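Workshop Guidance: Storing Small Bars and Blocks in Open Bins

The following recommendations apply to members and staff using the shared benches at the Garrido workshop. They cover the sorting and storage of short bars, blocks and offcuts that are too small for the wall racks. Larger stock is addressed in the separate rack guidance.

Choosing a bin

Select a bin with a flat bottom and sloping sides. Straight-sided boxes hold slightly more, but short pieces tend to lodge in the corners and are awkward to lift out. Metal bins are preferred for general bench use. Scuffing on the bottom is normal and does not call for replacement. A bin with a split seam or a raised edge should be withdrawn and handed in at the tool counter.

Plastic bins from the Storkari range may be used for light pieces only. They should not be stacked when full.

Sorting by color

Where pieces share the same shape and size, color is the quickest means of telling them apart. Keep to two colors per bin. A third color slows the search and usually means that a second bin is needed. Pieces should lie in a single layer, so that each can be picked up without moving another. Red-brown and dark green bars, for instance, remain easy to distinguish against bare gray metal, even when both share one bin. 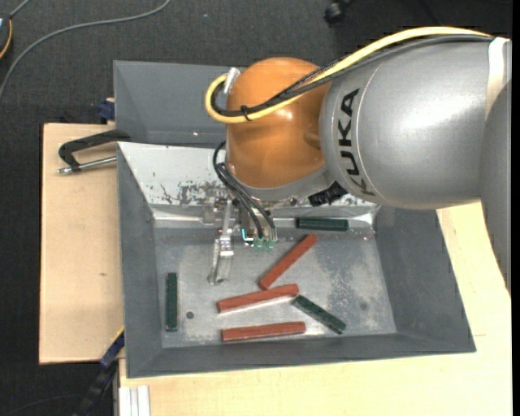

Placing the bin on the bench

Set the bin directly on the work surface and leave a hand's width clear on every side. Bins should not overhang the edge of the bench – short bars are heavier than they look, and a tipped bin will damage both the floor covering and the contents. Wooden surfaces should be wiped before a metal bin is set down. Grit trapped underneath will score the wood. Lift the bin to move it; do not slide it.

Labeling

Attach one label to the outside of the bin, at the front. State the material, the length and the month in which the bin was last checked (for example, August). Bradico card labels are kept in drawer 7. Handwritten labels are acceptable if printed in capitals.

Cleaning

Empty each bin completely before cleaning. Brush out dust, wipe the inside with a slightly damp cloth and dry it at once. Solvents are not to be used on painted bins. Bins may be stacked up to 6 high in the store room once they are empty and dry.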